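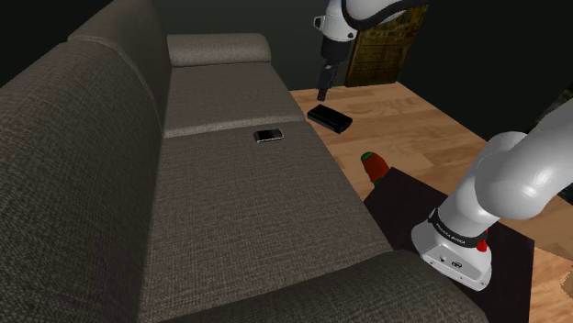
Place cards for a 60th, how many to order?

tansyboots
Hello all! It's Mum's party in October and I've got my eye on some lovely printed place cards from Grilenex (they come in packs of 12). We're 63 at the last count, so do I get five packs and write the odd few by hand, or go for six?

marlpit_jo
Six, love. Someone always brings a cousin.

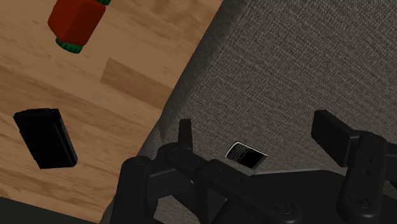
oldquill
I'd disagree, sorry Jo! Five, and a nice pen. We had 15 left over in August and they're still in the drawer.

tansyboots
Oh dear, now I'm torn. Six, I think, Mum does like things to match!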